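Meet the Prenusex robot helper

The Prenusex is a robot arm made by a company called Hinex. Schools and offices can hire it for small jobs. 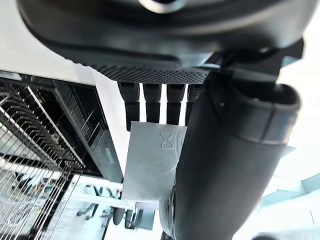

A small camera near its gripper gives it a close view of the work. Niamh Hennessy, who tests robots, tried it in March.

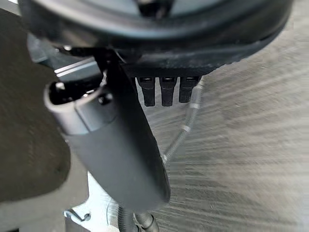
Hiring one costs £47 a day — a lot of pocket money! It comes with 2 manuals, and a grown-up has to set it up.

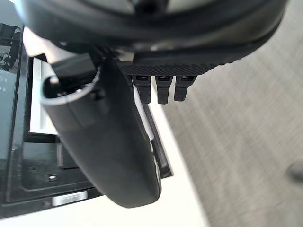
The gripper close to a black device on a white table.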